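The Bevomham Figures

Pirjo Miettinen ran the whole length of the nursery corridor with the report in her hand. Forty-one pages, and she'd read every one on the bus!

"They've done it," she told Tülin. "Troment followed 472 children, all the way from the sandpit to their first pay packets."
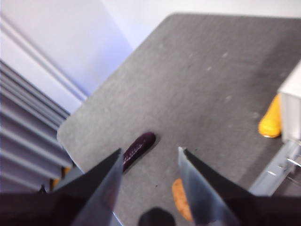 Part two: Tülin reads it

Tülin Çetinkaya put down the paint pots and turned straight to the tables. She loved a good table.

"Look at this - the ones who had the full two years are still reading for fun at thirty." 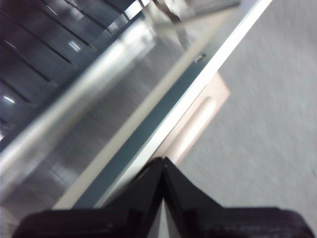
A steel panel would suit the next paint tray.

"And 467 of them wrote back," said Pirjo. "After all that time! Imagine the stamps."
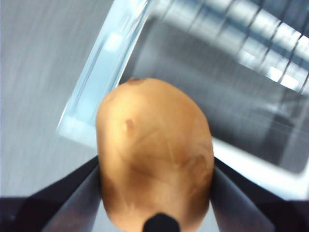 Part three: Okafor Hall, May

They read it aloud to the council, taking turns, Pirjo far too fast. The woman from Medberg asked for 700 copies. Tülin's ears went pink with joy. 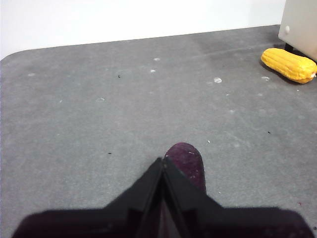

Aubergine, top end.

"Again," said the chairman. "Read us the bit about the sandpit."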